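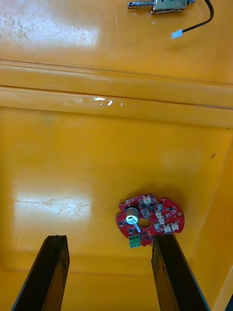 Solenoid and round circuit board on the yellow tray-like surface, gripper at the board's lower edge.

Bench tips: sorting small parts with the Vulis pick kit

The Vulis kit from Brukness is sold for small workshops that strip, sort and rebin electronic parts. These notes cover setup on an ordinary bench.

Tray
Glossy plastic throws glare back at a wrist camera. Move the lamp to the side and low, or tape baking parchment over it. Fine scratches in the floor of the tray also catch light. A matte mat cut to fit cures both.

Keep ridges out of the pick area where possible. A flat board lying against a ridge is hard to get under. Leave at least 25 mm of clear floor on all sides.

Boards
Grip by the edge, away from capacitors and plug headers. Notched outlines need a test grip first – the fingers can settle into a notch and turn the board. Set the force to 2 for bare boards and 7 for metal-bodied parts.

Parts with leads
Solenoids go in with the cable laid to one side. A loose connector will snag on the next part and pull both out. Coil long leads and hold them with a paper tie. Pick by the metal body and leave the spring and plunger alone.

Finger care
Wipe the fingers with a damp cloth at the end of the day. Scuffed faces still hold, but polished spots slip. Replacement pads are order code 1602, sold in pairs. Bensaid pads fit too, though they are thicker and the zero point must be reset.

Service
Fustcombe handles repairs. Allow some two weeks in March, when they do stock checks – the rest of the year is quicker.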